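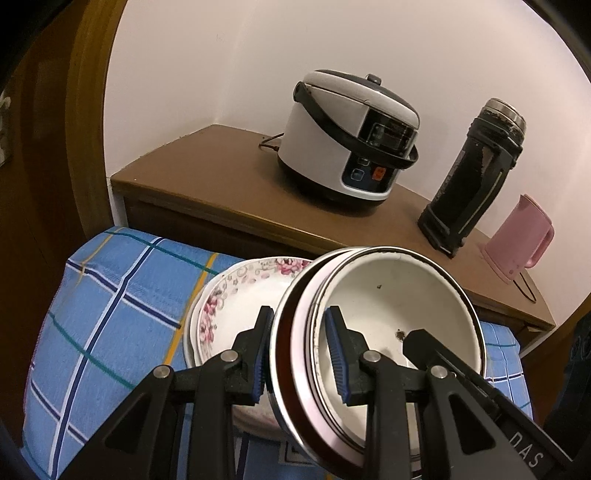

一张现场录音在柜子里放了很多年，重新发行时最费工夫的是哪一步？

找齐母带，再确认每一盘的转速。Nadja Holzer这样回答。她给独立厂牌Istine做档案整理和母带修复，最近完成的是民谣摇滚乐队Dunne的现场合集，两张唱片，定于今年12月发行。

采访在Istine位于Trerbridge的办公室进行，时间是2023年7月28日。Holzer刚听完第二张的测试压片，B面有一处爆音，她在等工厂答复。

“母带一共9盘，”她说，“其中7盘是四分之一英寸开盘带，剩下2盘是卡带。卡带是观众席录的，音质差一截，但有一首歌只在那场演过，不收进去说不过去。”

Dunne成立于Drisurbridge，早年在本地酒馆和学生礼堂演出，录音室专辑只出过两张。乐迷之间一直流传着几场演出的翻录带，曲目标注混乱，同一首歌常有三四个名字。Holzer十几岁时买过一盘，封套上连年份都写错了。

“那时候我以为鼓手打得特别快。后来拿到原始带子，才知道翻录的机器转速偏高，整场演出高了将近半个音。”

校正转速时，她主要靠口琴。吉他可能调低，歌手可能换调，口琴的音高是固定的。没有口琴的曲目，她就听台上放大器的交流声，用频率倒推。有一盘带子前后速度不一致，中间像是换过电池，她分成四段处理，花了10天。

修复方面，她的原则是少动。开盘带先低温烘烤，再一次性转录成数字文件，之后只去掉明显的咔嗒声和断点。观众的说话声、酒杯碰撞声都保留。厂牌起初希望把曲间的调音剪掉，她没有同意。

“他们调音的时候会聊天，有一段贝斯手在抱怨来回的车费。剪掉以后，每首歌都接得很紧，听起来就像另一支乐队。最后我们只剪了一处，因为有人在话筒前念了一个电话号码。”

曲目顺序也讨论了很久。主唱希望按年代排，Holzer倾向于保留Trerbridge那场的完整顺序，放满第一张，其余场次放在第二张。乐队听过两个版本以后选了后者。第二张收10首，开头就是那首卡带录音。

版权比她预想的麻烦。有两首是传统民歌改编，署名要写清楚编曲者；还有一首翻唱，原作者的出版公司几经转手，授权信来回寄了半年。内页文字因此改了三稿。

首批印量是3,425套。这个数字由预订量加上给乐队和门店的份额得出，厂牌暂时没有加印的打算。数字版会同时上线，曲目相同，母带单独做，动态比黑胶版略大。

谈到私录带，Holzer的态度比较平和。她认为当年那些人未经许可录音、复制、出售，乐队没拿到钱，这一点没有什么可辩解的。“但厂牌自己的带子丢了一半。要不是有人录了，又把它放在干燥的地方，现在根本没有东西可以修。卡带的主人我们付了费，名字也写在内页里，是他自己要求只写缩写。”

乐队目前没有重新演出的计划。主唱手上还有一箱排练录音，Holzer听过其中几盘，多数是没有写完的段落，有的只有一把吉他和哼唱。

“能不能出，要看他们自己。我这边先把带子转录下来，编号，写好标签。标签上的字要用铅笔写，圆珠笔过几年会洇开。”

接下来她要处理的是一支铜管乐队的广播录音，带盒上没有日期，只写着一个演播室的编号。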